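4.2 Views available to the policy

We should say a little more about what the controller gets to look at, as most of the trouble we had with Sukura in its first months came from this side of the system and very little of it from the motors. The policy reads a wrist view and a head view, together with joint positions, and it has to make up its mind about a hanging towel from those alone. Figure 3 gives one wrist view (a) and two head views (b, c).
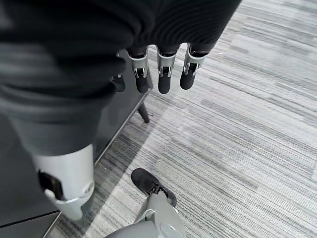
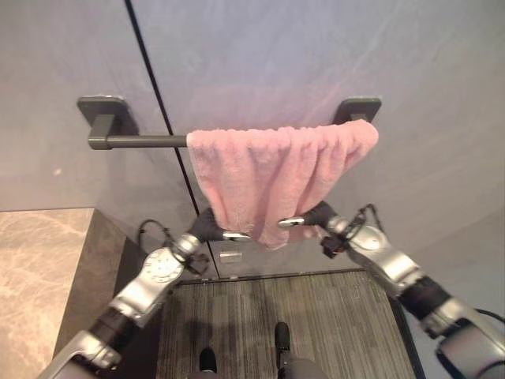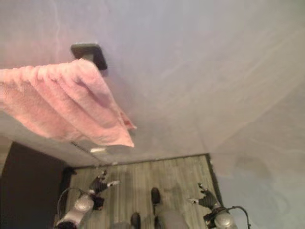 Figure 3. Input views used by Sukura. (a) Wrist view, with the fingers over striped carpet and no towel visible. (b) Head view, with the two fingertips facing each other beneath the pink towel. (c) Head view, with both grippers over the plank floor and the towel at upper left, running out of view.

Hawi Worku, reading an early draft of this section, asked why we keep the wrist stream at all if it can spend so much of its time on the carpet, and whether a head view with a longer memory would do the same job for less computing. It is a fair question and we have gone back and forth on it ourselves, more than once and sometimes late into the evening. Our answer is that the two streams are useful at different moments, and that the policy has to learn when to listen to which. A view like (a) says nothing about where the cloth is, and a network trained to trust it evenly will happily drift along on whatever the floor suggests.

We therefore put a small gating layer, which we call Tufa, between the image encoders and the planner. Tufa gives each view a weight at every control step, and the planner sees the weighted sum. We do not label any views by hand. The weights are learned from how well each stream, taken alone, predicts the next 2 seconds of joint motion. When the wrist sees only floor, its prediction is poor and its weight falls; when cloth fills the view, the weight comes back up. We were pleased to find that this settles down early in training and needs very little looking after — a relief, after several cleverer schemes that needed a great deal.

A harder case is the one in (c), where the head view holds only part of the towel. The segmentation module, Urnevley, was first trained on cloth that was wholly in view, and it would take the image border for a real hem. A grasp point placed on such a false hem looks perfectly sensible to the planner, so the mistake travels a long way before anything complains. We now mark every mask pixel that touches the border as unknown and let the planner ask for a head turn before it commits to a grasp. The turn costs time, and on short tasks one feels it, but we prefer the wait to a confident reach toward nothing.

We tested both changes on the Grernau task set, which holds 107 towel episodes kept out of training. The full system finished 70 of them, and with Tufa switched off and the views weighted evenly the number dropped noticeably. Of the episodes that failed, the larger share went wrong in the planner after a correct mask, most often because the two arms were given targets too close together and the collision check refused both. Raising the planner's sample budget to 100 candidates per step helped with this, though the gain was smaller than we had hoped. Section 4.3 takes up the collision check in more detail.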